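Filed under: Opinion / Hardware / Grippers

I've now spent most of September and a bit of this month swapping grippers on and off, and I've come around to an opinion that got me some looks at lunch: we should stop picking hardware by its spec sheet and start picking it by how annoyed you are with it after an hour of laundry.

I mean that pretty literally. We had two handheld designs to choose between, which we'd been calling Zanska and Bunamik (Vilja's names, don't ask me), and on paper Zanska won easily. Wider opening, stiffer fingers, a nicer trigger. I was all set to order a batch. Then Jouko talked me into doing 109 folds with each one before signing anything, and by the second afternoon I wanted to throw Zanska out the window. The stiff fingers that looked so good in the numbers kept skating over the cloth. You'd close on a sleeve, lift, and come up with nothing, and then you'd do it again, a little harder, and drag the whole shirt with you.

The Bunamik fingers bend. They give a little when you press down into the mattress, and that lets you scoop under a hem without having to aim like a surgeon. My hands liked it right away.
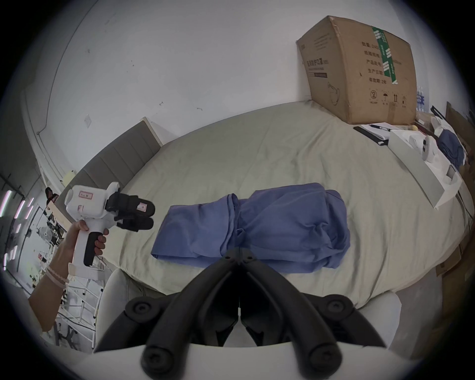 Soft stuff on a soft surface is where you learn the most, I think. Everybody tests on blocks and cups on a hard table, and sure, do that too, but a block doesn't change shape while you're making up your mind. A shirt on a bed does! You get bad grabs you'd never have thought to put in a test plan, and you find out which finger you trust.

Lauri disagrees with me on this, and he has a point. His view is that comfort in a person's hand tells you very little about how the same fingers will behave on an arm, where there's no wrist making tiny corrections all day long. Fair enough. But if the person collecting the demonstrations is fighting the tool, you end up with demonstrations of somebody fighting a tool – and I'd take 20 relaxed folds over twice as many cranky ones.

Where I'll give ground is wear. Bendy fingers get tired, and I don't have a good number for how soon. Dagný wants to keep one pair going until it quits and write down the date, so that's what we're doing next.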